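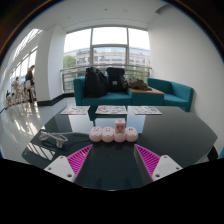
Extension Leads and Adapters: Gallery

The Eltum Museum of Domestic Life holds almost 3,000 objects connected with the everyday use of electricity in the home. The greater part consists of lamps, irons, kettles and radios. A smaller group, known in the catalogue as the Nwosu Bequest, is made up of the items by which such appliances were connected to the wall: plugs, adapters, extension leads, reels and multi-way blocks.

The bequest came to the museum as 44 catalogued lots. Twenty are shown in the current display in the Vestska Room on the first floor, which opened in May. This page presents the captions from the section on table-top and under-desk leads, with notes on handling and access. Catalogue entries for the remaining lots may be consulted in the reading room.

Pink four-section strip, with plug adapter
The strip is formed of four rounded sections joined in a row. A pink, box-shaped adapter stands upright over the third section and rises above the rest of the strip, with a darker red-pink graphic printed on one side. The openings at the right-hand end, with a small curved line below them, are often likened to a face.

Light-coloured cable, gathered in loops
The cable leaves the left-hand end of the same strip. Leads of this kind are gathered in open loops when they are stored or laid out for study, as tight winding places a strain on the cable where it enters the casing.

White six-way block
A plain block from an office in the Pistari district. The paper label on the underside records the desk number to which it was issued. The label has been left in place and is covered by a clear film.

Brown two-way adapter
Found in a sideboard drawer together with its shop receipt. The receipt is held in the paper archive and may be viewed on request.

Cable reel with carrying handle
The handle has been repaired with cloth tape, apparently on more than one occasion. The repair was retained during cleaning as evidence of domestic use.

Flat lead for use beneath carpet
A short-lived type, withdrawn by many households once the risk of wear underfoot was better understood. The outer covering is worn through in two places. It is not suitable for handling and is displayed under glass.

Desk block with hinged cover
The cover was intended to keep dust and spilled drinks from the sockets. The hinge is stiff and should be opened only by a member of staff.

Notes on colour

Visitors frequently ask why so few of the older pieces are coloured. White, cream and brown predominate in the bequest, and the donors' own notes suggest that leads were expected to be hidden behind furniture. Pieces in pink, green or pale blue form a small group and appear to have been chosen for use in plain view, on a bedside table or a desk. They are grouped together in the second case on the left as one enters the room.

Coloured casings are more readily affected by daylight. The blinds in the Vestska Room are therefore kept lowered throughout the day, and lighting in the cases is held at a low level. Visitors who require more light to read the labels may borrow a large-print booklet from the desk at the entrance.

Condition and handling

No item in the bequest is connected to the mains, and none has been tested for use. Objects issued for study are placed on a stable table with the cable fully supported, so that its weight does not pull upon the casing. Adapters should not be removed from or inserted into a strip without the agreement of the duty curator, even where they appear to sit loosely.

Marks, labels, scratches and household repairs are recorded before any cleaning is undertaken. Casings are wiped with a soft cloth only. Solvents are not used.

Visiting the display

The Vestska Room is open during normal museum hours and may be reached by the main stairs or by the lift beside the cloakroom. School groups are received on Wednesday mornings and must be booked in advance through the education office.

Study appointments last for two hours and take place in the reading room on the ground floor. Requests should state the lot numbers required and the purpose of the visit. A maximum of two lots can be issued at one time.

Use of photographs

Photographs on this page may be reproduced without charge for private study and for teaching. For publication, exhibition or commercial use, an application should be made in writing to the picture desk. The credit line should read: Eltum Museum of Domestic Life, Nwosu Bequest.

Related pages
Lamps and Shades: Gallery
Irons and Pressing Equipment: Gallery
The Pistari Office Collection
Reading Room: Opening Hours and Rules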